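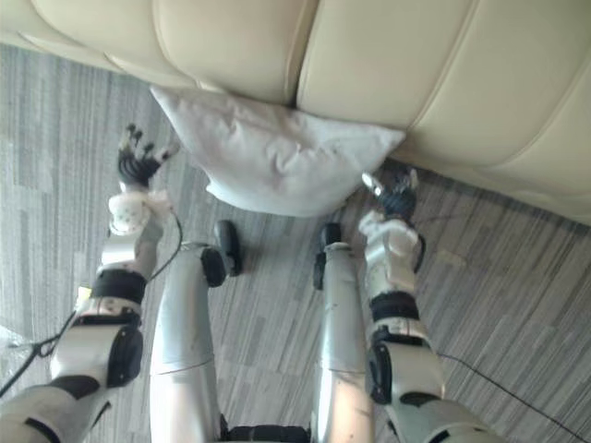
A white pillow on the floor against the sofa, with one hand on either side of it.

How to test whether a robot can pick a pillow up off the floor

Putting a dropped pillow back on the sofa is a fair test of a household robot. It is a real chore, it takes a person a few seconds, and a failed attempt breaks nothing. At Bekico we use it before we try laundry or bedding, and these are the steps we follow with a two-armed walking robot. You can do the same with most machines that have two hands.

What you need

A sofa, a plain pillow, clear floor on all sides and a second person on the stop button. Carpet is harder than a smooth floor for walking, so start on whichever your home or workshop has and write it down.

1. Set the pillow down. Lay it flat, long side in line with the sofa, touching the base. This is where pillows often end up, and it is harder than the middle of the room. The seat overhang leaves little space for fingers at the back.

2. Check the cables. If the robot has leads trailing on the carpet, walk the route once yourself and move anything that could end up under a foot. Pick up bits of plastic and crumbs as well.

3. Bring the robot in facing the sofa. Stop with both feet flat and a gap between them, close enough that the hands reach the sofa base without the body tipping far forward. We lost a whole morning to standing too far back.

4. Lower one hand at a time. Place the first beside one end of the pillow with the fingers open, then bring the second down at the other end. Watch the knuckles near the sofa edge.

5. Squeeze from both ends. Press until the middle of the pillow bulges, then lift slowly. A pinch on one corner sometimes works, but the pillow swings and hits the legs.

6. Place it on the seat and open both hands before backing away. Count it as a pass only if the pillow stays put.

Change one thing per session. A different pillowcase can undo a good grip.

Can they do it yet?

Sometimes. In November we ran 200 tries with one pillow in one spot and had more than 100 passes. When we turned the pillow on end, we had 4 before we stopped for the day. I would not call that a robot that tidies a living room.

Giorgia Melis

Filed under: Home robots, Chores, Step by step
Contact | Copyright Bekico | Back to top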